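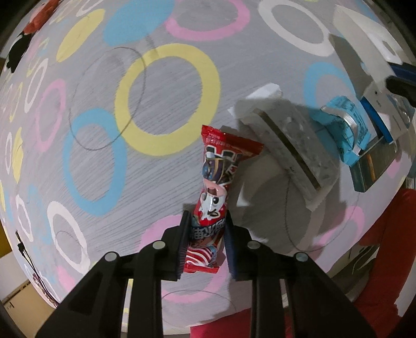
Where would the records of a closed one-room school district be?

Posted in Local History and Town Records
3 replies

oldroadwalker

I'm trying to find the records of a small school district that used to be part of the town of Chisholm. It was called the Drilitz district, after the family that gave the land, and on one list it is just District 9. The schoolhouse stood on the road that goes up from Mistis Pond to the old quarry. The foundation is still there and you can find the front step if you push through the juniper.

What I want to know is when the school closed, who taught there, and whether there was ever a list of the children. My great-grandmother said she went to school "up by the quarry" for two winters before the family moved down to the village. She never said which years. The story in the family is that the building burned. A neighbor on that road says no, it was hauled away in one piece and became somebody's workshop. I would like to settle that too but the dates matter more to me.

What I have done so far:

I went to the town office. The clerk was helpful but the vault only has town meeting books, tax inventories and vital records. She did not know of any school books and said they may have gone to the school district office when the towns joined together.

I called the school district office. They have student records for the present schools and nothing for the ones before.

I searched Eduvik for "Drilitz school" and got nothing. I searched it for Chisholm and got 76 results, most of which are high school yearbooks and photos of sports teams.

I read through the town history that is on the library shelf. It has a chapter on schools with one paragraph on District 9. It says the school "was kept some years and given up for want of scholars." No dates.

Is there some other place these books usually end up? Did the state ever collect them? I am two hours away so I would like to know what to ask for before I drive over again. The clerk's office is only open mornings and closes Friday at noon.

stonewall_reader

I have done this for a couple of towns in that part of the county, and most of what you want can be worked out without the district's own books. Those may be gone. In the years when each district ran itself, the record book was kept by the district clerk, who was a farmer with a desk. When his term ended he was supposed to hand it on. Plenty of them stayed in the desk. When the town took over the districts the law said to turn the books in, and some people did and some people didn't.

Start with the printed annual town reports. You mentioned the meeting books and the inventories but you didn't mention the reports. Every year the town printed a pamphlet with the accounts in it, and the school report is usually at the back. In most towns it lists each school by district number, with the teacher's name, the number of weeks, the number of scholars and what the teacher was paid. Often there is a sentence or two from the superintending committee on how the term went, and they did not hold back. I have read one that said the teacher "possessed every qualification but order."

Read them in order and write down District 9 each year. The year it drops out of the list is your closing date, or close to it. Watch for a year or two where it says "no school kept" or where there is a payment for carrying scholars. That means the building was shut but the district had not been given up on paper. Towns did this for a long time in case more families moved in.

For the building, go to the warrant and the treasurer's pages in the same reports. A schoolhouse was town property after the districts were taken over, so the town had to vote to sell it, and the money had to show up somewhere. Look for a line such as "Received for schoolhouse, No. 9" with the buyer's name next to it. If it burned you may see an insurance payment. If you find a small sum from one person, your neighbor on the road is probably right. Moving them was common. They were small, well framed, and could be pulled on runners in winter.

Be careful with the number. Districts were renumbered whenever two of them were joined, and number 9 in one decade may be a different school in the next. Follow the teacher and the place, and check that the number still goes with the quarry road each time you see a change. The meeting books should have the vote where the lines were redrawn, and that vote sometimes names every household in the district. This is the closest thing to a list of families you are likely to get, and you already know those books are in the vault.

The state library should have a run of the town reports if the Chisholm library's set has holes. Ask by email first. They will tell you which years they hold, and if you only need a few pages they may copy them for you.

As for a list of children, what you're after is a register. The teacher filled one out each term with names, ages and days present. She had to turn it in before she could be paid. Few towns kept them. When they do turn up it is nearly always in a box labeled something else, like "bills and receipts" or "selectmen misc." Ask the clerk if there are any boxes of loose papers, and ask in those words. If you ask for school records she will say no, and she will be telling the truth as far as she knows.

quarryhillkid

Try the historical society. Ours had a bunch of school stuff nobody knew about. Also try searching Eduvik with a different spelling, I have seen Drilitz with an s on the end and also with two l's. The people typing in the old stuff just put down what they saw.

My uncle always said it burned. I don't know where he got that though.

tworivers

I agree with most of the long answer above but I would do it in a different order if you are driving two hours.

Use the census first. You can do it from home. You want your great-grandmother's household, and you want to see who is listed on either side of it. The census taker went along the road, so the families near hers are the ones whose children would have been in school with her. Most of the census years also have a mark for whether a child attended school within the year. It won't say which school. But if you know she was born before the family came to the pond, and she is in the village by the next census, you have narrowed it down to a few winters, and then you only have to read a few town reports closely.

Then check deeds. The county registry has its index online and it costs nothing to look. You said the family gave the land. A lot of those gifts had a condition in them that the lot would go back to the farm when it was no longer used for a school. If that is how it was written, there may be no sale of the land by the town at all, only of the building, and people looking for a deed out of the town come up empty and think they missed it. Look under the family name as grantor and under both "Chisholm, Town of" and "School District" as grantee. The early indexes were not consistent. I have found the same kind of deed filed three ways in one volume.

I would also look at the county wall maps. The ones that show every house with the owner's name show the schools too, usually as a small square marked S.H. or with the district number. If you find two maps some years apart and the square is on one and missing from the other, it backs up whatever you get from the reports. Don't rely on a map alone. The later ones were sometimes copied from the earlier ones and a school could stay on paper long after it was shut.

One thing on the town history. Those chapters were often put together from what older residents told the author, so "given up for want of scholars" may be all that anyone remembered. It doesn't mean he saw the book and it doesn't mean he didn't. See if there is a preface where he thanks people for the loan of papers. If he thanks someone from the Drilitz family, the district book may have been in that house when he was writing, and it would be worth finding out where that family's papers went.

oldroadwalker

Thank you all. I didn't know the town reports went back that far. The library has them in the back room, and I walked right by them. I found the family in the census last night and the house next to theirs is a Drilitz, so that fits.

I searched Eduvik again with the s on the end and got 3 results. Two are for a different town. The third is a teacher's certificate for a woman who boarded at Mistis Pond, with no district given. I have written to the state library to ask which years of the reports they have, and I will ask the clerk for the loose papers when I go over.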